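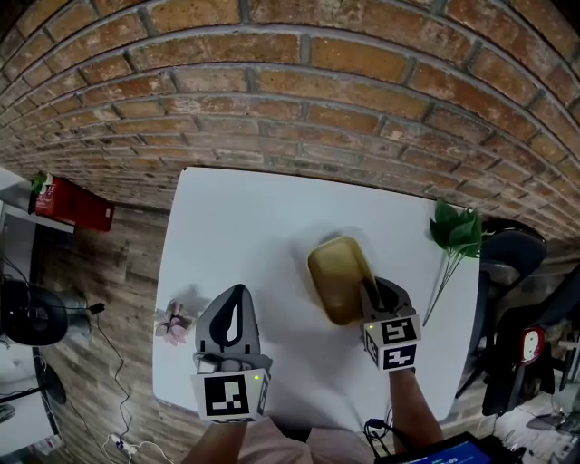 Photo: Brenda Espinoza

Section 6. Sealing old brick, Brumis masonry sealer

1. Brush wall down, dry stiff brush. No wire.
2. Pale residue on the bricks? Treat first, see section 5. Dont seal over it.
3. Tape off sockets, cover floor and any furniture near the wall.
4. Stir tin. Do not shake.
5. First coat from the bottom up, short strokes, work it into the mortar lines.
6. Leave 11 hours. Second coat, thinner.

NOTE: Curved walls, use the small roller. Wide one skips.

CAUTION: Windows open thoughout. No heaters on. Rags outside to dry, flat, never in a heap.

Spare rollers: Olevwood counter.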